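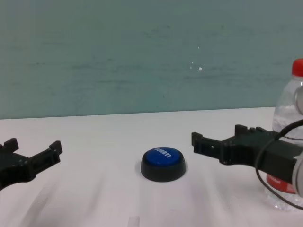
A button is no apology

I have my doubts about the SORRY! button. Kristóf Illés swears by his: blue cap, white capitals, one push and the quarrel is over. Is it? I've lived with one since July and I'm sorry 4 times as often, with less to show for it.
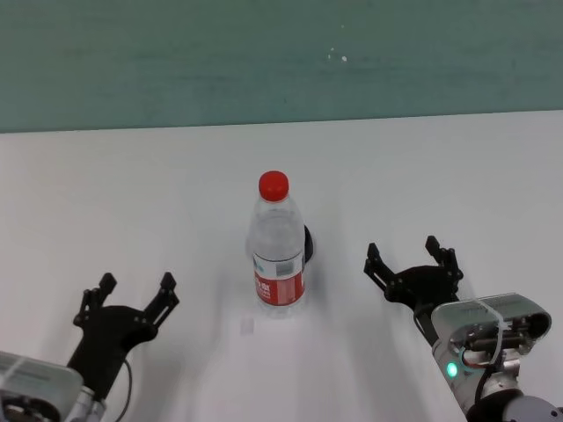

Red cap, red and white label, still upright.

Water at least does something for you. The button just sits there waiting for blame – and taking up table.
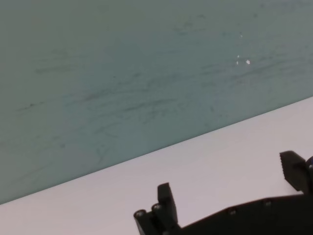
What about the wall?

If anyone is owed an apology, it's the wall. All those dark scuffs, and no button reaches them.
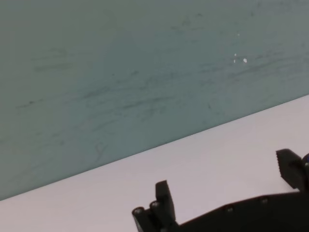
A rag might. I'd try that first, then say the word out loud, to a person, and see how it goes.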